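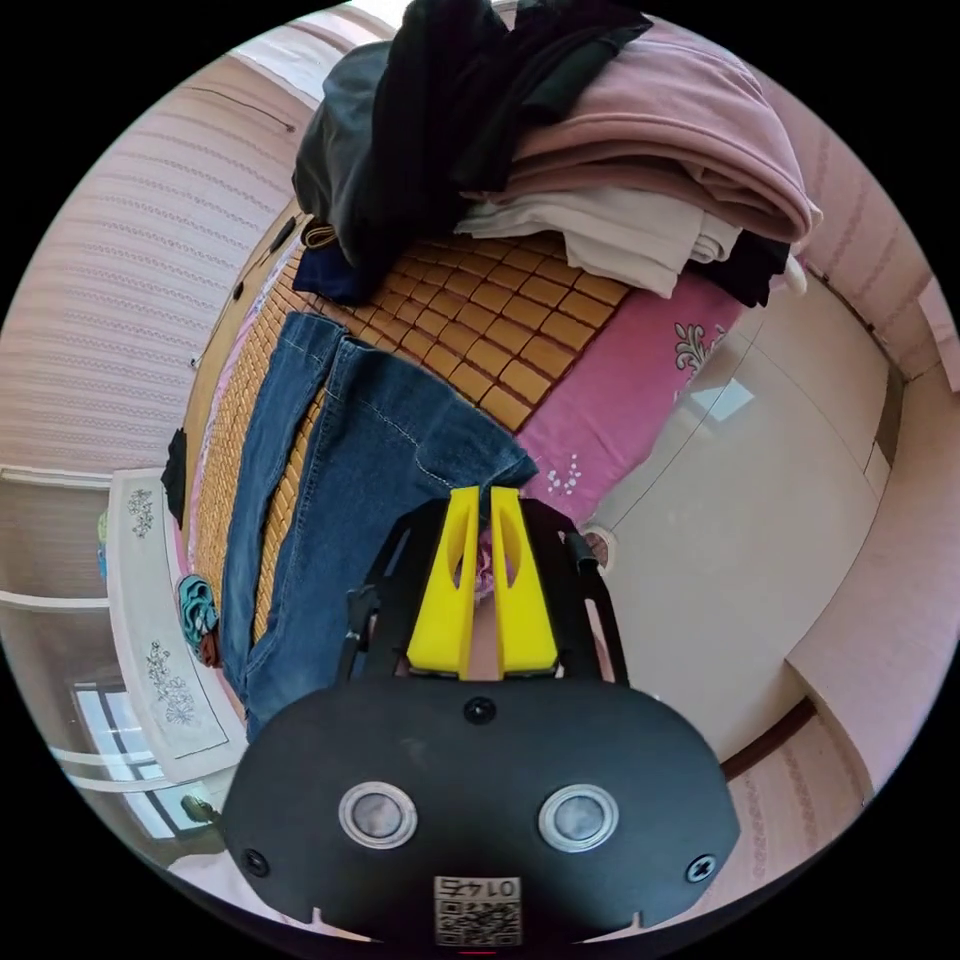
Skirlow es la pinza de mano de Verkholm para grabar demostraciones de manipulación: una persona la empuña, hace la tarea y el registro sirve después para entrenar un brazo que no estaba allí. La ropa es su terreno favorito, o al menos el que más nos piden. Unos vaqueros extendidos en diagonal sobre una esterilla de piezas pequeñas, con un montón de prendas al fondo de la cama, ponen a prueba los dos dedos amarillos bastante mejor que los cubos de colores de toda la vida. Los dedos llevan una ranura alargada, van montados en un soporte negro calado y se cambian sin desmontar la placa.

Qué incluye el kit

Pinza Skirlow con cámara gran angular
Un juego de dedos de repuesto (amarillos; sí, nos han pedido otros colores)
Etiqueta QR de identificación
Funda rígida y correa de muñeca
Licencia del software Deltance para un puesto

Peso: 700 g con batería
Autonomía: 116 minutos de grabación continua
Apertura máxima: 3 posiciones de tope, ajustables con llave
Memoria: unas 200 demostraciones cortas antes de descargar

La autonomía está medida grabando sin pausa, cosa que ningún brazo humano aguanta de buen humor. En julio rebajamos el peso del soporte, y Gerrit Dewulf, responsable de producto, sigue recomendando turnos cortos – la muñeca se queja antes que la batería.

Dónde funciona bien

En casas de verdad, con muebles de verdad. Deltance descarta los tramos en que se pierde el seguimiento y avisa al terminar, sin pitidos. Tejidos gruesos, mangas, perneras y toallas dobladas se agarran con soltura. Con la seda y los calcetines sueltos conviene tener paciencia, o un segundo juego de dedos. 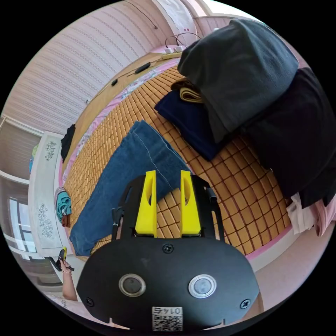
Skirlow ante una cama con esterilla, vaqueros y varias prendas oscuras.

Opinión de cliente

«Llevo meses doblando pantalones ajenos para un proyecto serio, y mi madre no se lo cree. La pinza cumple. El manual, a ratos: la página de calibración parece escrita por alguien que ya sabía calibrarla.» Shota Maruyama

Hemos reescrito esa página. La nueva versión va en la caja y también se puede pedir por correo.

Pedidos y plazos

Distribuye Calvo para España y Portugal. Se sirve por unidades o en pareja, para quien quiera grabar tareas a dos manos. Los dedos de repuesto se venden aparte, igual que la batería. El precio se da con presupuesto, costumbre del sector que tampoco a nosotros nos entusiasma.

Ficha actualizada: 14 oct 2025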